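22 juillet 2021
Par Kanchan Thakur

Gellside arrête son budget d'équipement robotique

L'atelier de Gellside achètera sept bras articulés à pièces imprimées en 3D, pour des essais de préhension. Le prix unitaire retenu est de 974 euros, servomoteurs et câblage compris. Fletis assurera la livraison en août — les pinces de rechange feront l'objet d'une commande séparée. Leif Viklund, responsable des achats, a fait inscrire une réserve de 20 % pour les pièces d'usure. 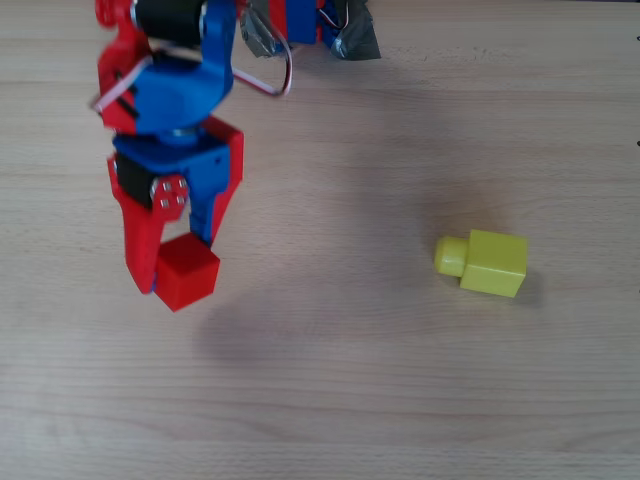
Bras à pince à deux doigts tenant un cube rouge.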